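Grarard hand gripper, home build – set-up guide
Section 5: Linkage, pads and first pinch on cloth

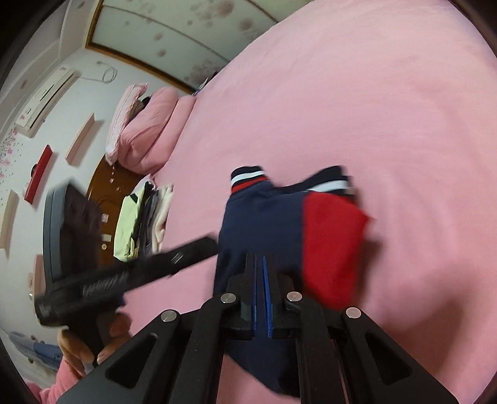

Can I use the gripper before the pads are glued?
Wait for the pads. Bare fingers slide on cloth and the tips chew each other up when they close hard. Dry fit is fine for checking the gap, nothing more.

Before you start
Section 4 finished, both arms cut and filed. Hex key, small file, thread lock, masking tape, a scrap of cotton. Old T-shirt will do. Trolix kit people: your pins are in the bag with the springs, not with the screws. Brirmont kit people: pins are already pushed into the arms, take them out again and clean the holes. There's always grit.

5.1 Linkage
1. Lay the plates flat, countersunk side down.
2. Fit the upper pins first, one each side. Finger tight.
3. Lower pins next. Same again, finger tight.
4. Open and close the whole thing by hand. Should move with no click.
5. If it clicks, one of the holes is egg shaped. File the burr, try again. Do not just tighten it, that hides the click for a day and then it's back worse.
6. Thread lock, one drop per pin. Tighten til it drags, then back off a hair.
7. Leave it 24 hours. Yes, really.

Caution: keep fingertips out of the scissor part while you test. It pinches hard for a small thing.

Note: washers go outside the plates. The drawing in the first version of this guide had them inside. Wrong, sorry. If you printed that one, throw it out.

5.2 Pads
1. Wipe the finger faces with alcohol. Let dry.
2. Cut pads a little long. Trim after gluing.
3. Thin coat of glue on both sides, wait until tacky, press together.
4. Close the gripper on a strip of masking tape and hold it shut with a rubber band overnight.
5. Peel the tape out. Trim pad ends flush with a sharp blade – cut away from the linkage.

Caution: no superglue. It goes brittle and the pads pop off in cold rooms. Mine did in December, both of them, same evening.

5.3 Setting the gap
1. Trigger released, fingers should sit parallel. Check against a bright window.
2. Turn the stop screw in until the fingers just touch, then back out half a turn.
3. Squeeze ten times. Check again. The stop screw likes to creep untill the lock nut is properly down.
4. Tips touch but the heels don't: one arm is on upside down. Go back to 5.1 step 1.

5.4 First pinch on cloth
1. Start with one thin layer, on something soft. A hard table stops the tips from sinking in and you get nothing but skating.
2. Come straight down, open. Press lightly. Close slowly.
3. Lift a hand's width and hold. Count to 5.
4. Slips out: pads are dirty or the gap is too wide. Wipe, then a quarter turn on the stop screw.
5. Leaves a mark in the fabric: too tight. Back off.
6. Once thin cotton works, move on to thick stuff. Seams, ribbed collars, cuffs. These need the fingers opened wider than you'd think.
7. Mixed pile last. Two layers coming up together is normal at this stage, section 6 deals with it.

Note: zips and buttons will cut the pads. Go round them.

5.5 Spares
Pad sheet is part 89. Pin set is part 249, which also fits the older Szabó arms but only with the short washers. Don't mix pin sets on one gripper, the heads are different heights and it'll bind on one side.

Guide kept up by Rostam Abbasi. Last changed February 2024. Corrections to the workshop list please, with the step number.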